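Marble Countertops

I put these pages together for my own little kitchen encyclopedia, and marble gets one of the longer entries because I love the stuff!
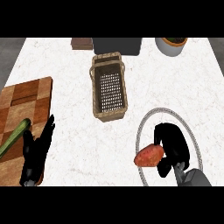

Marble is limestone that got squeezed and heated deep underground until it turned into tightly packed crystals. The veins come from bits of clay, iron and other minerals that were in the rock to begin with (iron is often what gives you the pinks and rusty browns). No two slabs match, so go look at yours in person before you pay for it.

Now, the catch. Marble is soft for a kitchen stone, and it reacts with acid. Lemon juice, vinegar, wine or tomato sauce will leave a dull mark called an etch, and a sealer won't stop that. Sealer slows down stains and nothing else. I reseal mine every September, 2 thin coats, and wipe off the extra before it dries.

Finish matters too. Polished marble is shiny and shows every etch, while honed marble is matte and a lot more forgiving. I went honed from Trasmont, a small stone yard, and paid 720 dollars for a remnant piece, with another 500 for cutting and fitting.

For daily cleaning I use warm water and a drop of mild dish soap, then a dry towel. Skip the scouring powder!

See also: Granite, Quartzite, Soapstone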